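2 min read

1/ OK, a thread on reheating leftovers, because I ate the same pot of rice and beans four nights running and only one of those nights was good. I have thoughts!

2/ My whole life I did the lazy thing: full power, three minutes, walk off. You get lava at the rim and a cold lump in the middle. Then you stir it and it's all sort of sad and warm.

3/ What changed it for me was using half power and doubling the time. I know, I know, it's six minutes instead of three (I timed it on a Sunday when I had nothing better to do). But the rice comes out soft all the way through and the beans don't explode.

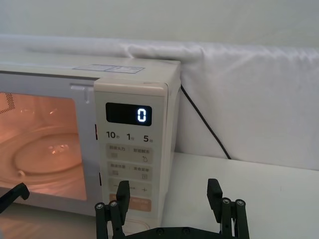 4/ Rice wants water, too. A spoonful over the top, a plate on the bowl, done. My neighbor Eilif Brekke swears by an ice cube and I tried it and it's fine, but I'm never going to have ice when I need it, so spoon it is.

5/ Spread stuff out! A big heap takes forever. I push everything to the edges and leave a hole in the middle like a doughnut. Looks silly, heats way better.

6/ Pizza doesn't belong in this thread. Pizza goes in a dry skillet with a lid, low heat, until the bottom crisps up again. I will not be taking replies on pizza.

7/ (I'm taking replies on pizza. Someone from Kikthorpe says to put a few drops of water in the pan next to the slice right before the lid goes on, and wow, yes, the cheese goes all melty.)

8/ Soup and stew: stop halfway and stir, every time. I used to stir once at the end and burn my tongue on the first bite anyway. If it's thick like chili, stir twice.

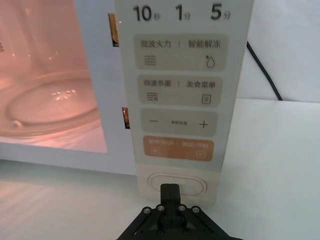
9/ Fried chicken: oven or nothing. Set it on a rack so the bottom doesn't go soggy, and let it sit out while the oven warms up. Takes about 20 minutes and yes, I eat a cracker standing up the whole time.

10/ Pasta with cream sauce is the hard one. It splits on me half the time and I end up with noodles in a puddle of butter. Splash of milk, low power, stir, repeat. If anybody has a trick that works better, please tell me, I make way too much alfredo.

11/ Also, label your containers. I have a roll of masking tape and a marker in the drawer now and I write what it is and the day I made it. Before that I thawed what I was sure was tomato sauce and it was cranberry. On spaghetti. I ate some of it.

12/ Tomorrow is the last of the beans, probably in a tortilla with whatever cheese is left. Send me your leftover rice ideas, I've still got half a bag to get through before October.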